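Progress report: household tidying demonstrations
Prepared for the Mimness fund by Vasanthi Mathew, project lead

1. Where we are

The grant pays for the collection of demonstrations of small household jobs, done by people in lived-in rooms with hand-held grippers, and for training one policy on the result. In the last report we had the tools working and a draft set of task sheets. Since then collection has started in earnest and we now have 2,000 demonstrations that passed review. They come from 12 homes. The plan called for 20 homes by the end of the grant and we still expect to reach that number.

Work is divided as before. Kwadwo Amissah runs collection and trains the operators. Gisela Böttcher handles review and labeling. Yao-tsung Kan is responsible for training and for the test bench at Prosetti, where the arm is. Adi Harahap joined us part time to look after the tools and the storage of recordings.

2. Tasks

Six tasks are now in the set: trash into a bin, clothes into a basket, shoes to a rack, cups to a tray, books to a shelf, and wiping a table. Trash was the first one we opened and it has the most recordings. It is also the one that has changed most. Our first task sheet asked operators to use a fixed set of clean objects that we supplied. The policy trained on those did well with boxes and badly with anything thin or crumpled, so we dropped the supplied set and now ask for wrappers, tissues and light packaging of whatever sort the home has.

Each trash session starts with items spread on the floor or on a mat. The operator picks them up one at a time and releases them over the bin. An episode ends when the grippers are clear of the rim. Operators use two grippers when an item needs it, for example to hold a bag open, and one otherwise.

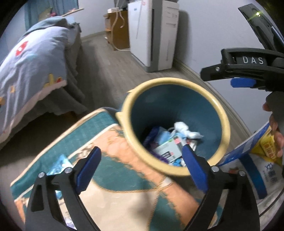

Prosetti test bench, 27th October

Yao-tsung trained a new version of the policy on the trash recordings alone and ran it on the arm. Flat cartons were picked up reliably. Shiny wrappers lying on a patterned surface are still the main failure – the fingers close slightly short and the wrapper slides. Release over the bin is better than it was in the last version, though the arm sometimes waits over the rim for a long time before opening. We think the cause is in the data: several operators pause there to check their aim, and the policy has learned the pause.

3. Review

Gisela rejects an episode if the item leaves the view before it is grasped, if the tracking is lost, or if the operator touches the item with a bare hand. Lost tracking was the most common reason in the early homes. It happened mostly when a gripper went low next to a bed or a cabinet and the camera had little to look at. Operators are now told to approach low items from the open side of the room, and the problem has become much smaller.

Labels remain short. We record the task, the type of item, the surface it was on, and whether one or two grippers were used. We had planned to label every grasp separately but it took too long and the training did not use it.

4. Equipment

One gripper was out of use while we waited for new finger pads from Trister. The pads wear at the tips, and a worn pad changes how thin plastic behaves, so Adi now checks them before every session and notes the date they were replaced. Cables are the other weak point. We have moved to a longer lead with a clip at the wrist.

5. Spending

Spending is in line with the budget except for travel between homes, which is over. We would like to cover this from the labeling line, where we have money left for the reason given above. Please let us know if this needs a formal request.

6. Next period

In November we will open the remaining homes, beginning with those arranged through Onyshchenko. We will record more trash episodes with shiny and transparent items, on rugs and mats as well as bare floor. Kwadwo is rewriting the instruction on release so that operators open the fingers as soon as the item is over the bin. Yao-tsung will repeat the bench test with the same objects once those recordings are in, and the results will be sent with the next report.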